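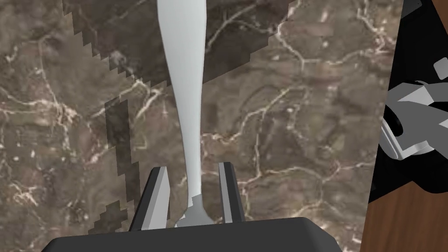 White utensil, upright between open fingers

Dreltstead open exhibition: has anyone been yet?

larder_gate
Posted 2019-09-11

Went to the preview of the Dreltstead open at the old seed warehouse and I'm still cross, so here we are. The theme is "Borrowed Ground", which as far as I can tell means anything with soil in it. Dace Sproģis has curated and her wall text runs to 421 words. I read every one while waiting for the cloakroom and could not tell you what it says, except that "porous" comes up a lot.

The work itself is patchy. Sadao Miyazaki's ink drawings are lovely and have been hung in the corridor to the toilets. The big room has gone to a heap of roof slates with a speaker in it.

miss_pelmet
The slates are by Chenxi Xu and I thought they were the best thing there. Did you stay for the sound? It takes a while to get going.

larder_gate
I stayed seven minutes. It hadn't got going.

miss_pelmet
Loop's 13 minutes. You left at the boring bit.

larder_gate
I left in the middle of the boring bit, by your sums.

Tobermole
Can we talk about the entry fee? Free for years, now £5, and a pound more if you want the leaflet telling you who made what. There are no labels on the walls. So you pay, and then you pay again to find out what you paid for. 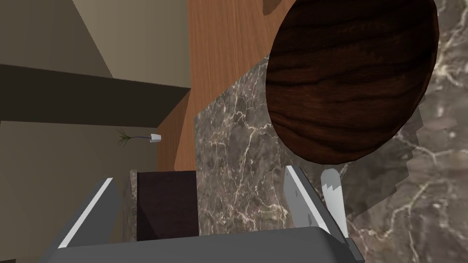 I don't mind handing over money for art, I do it quite often and my kitchen is full of the results. But the fee came in with the Arkley sponsorship, and I'd have thought the whole point of a sponsor was that they paid for things.

quillfeather2
Arkley are paying for the building, or for the heating in it anyway. The artists' fees come out of the door money. Deividas Petrauskas explained it at the June meeting, which was very thinly attended considering how many people have views now.

Tobermole
I was on holiday in June.

quillfeather2
There were minutes.

north_by_norris
Going back to the hang. The corridor was Miyazaki's own choice. He wanted low light and people passing close by. I helped carry the frames in, and he was very particular about it.

larder_gate
Fair enough, I take that back. I still had to flatten myself against one every time the hand dryer crowd came through.

miss_pelmet
So people were passing close by, then.

ochre_ian
Am I the only one who liked the wall text? A bit long, yes, but the paragraph on the allotments being sold off was good and angry. Last time we had Zariņš in charge and the text was one line in lower case.

quillfeather2
I miss that line.

Tobermole
Does anyone know if the Edix room is open at weekends? The website says yes and the poster says by appointment.

north_by_norris
Open both days from eleven. The poster is wrong, they've been told. Ring the bell and wait, it's a long way down from the office.

larder_gate
Right, I'm going back to hear the rest of the slates. If it's another six minutes of dripping I shall be posting again.

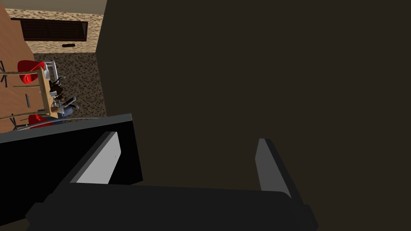 Large dark surface, with the room beyond at upper left

miss_pelmet
It isn't dripping, it's a man sweeping. Take a coat, the heating hadn't reached that end when I went.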